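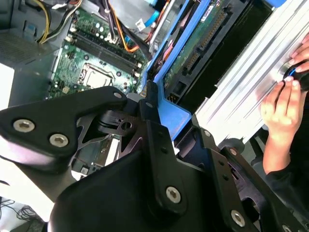 How I Got Talked Into a Second Term

I joined the board of the Varville food pantry network in December, and I told them one year, tops. You can guess how that went!

My first job was grants. Keerthana Ramasamy handed me a folder with 19 applications in it (some half finished, one with coffee on it) and told me to start with whatever scared me least. So I picked the Menon Fund, which only wanted two pages and a budget.

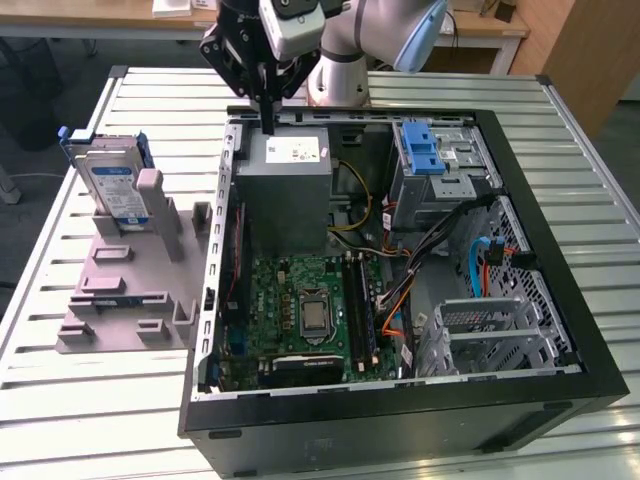 I rewrote those two pages 11 times. What got us funded in the end was a plain paragraph about bus fare, because almost 90 of our families can't get to the pantry without it. I'd nearly left it out – it felt too small next to all the big talk about hunger.
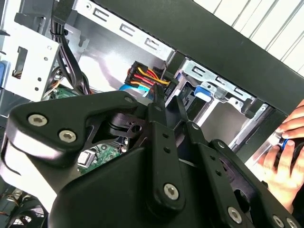
Keerthana still teases me about that. She wants me on the Braven application next, and it's a monster, with a whole section on partnerships and another on outcomes. I've got my folder, I've got snacks, and yes, I signed on for another year.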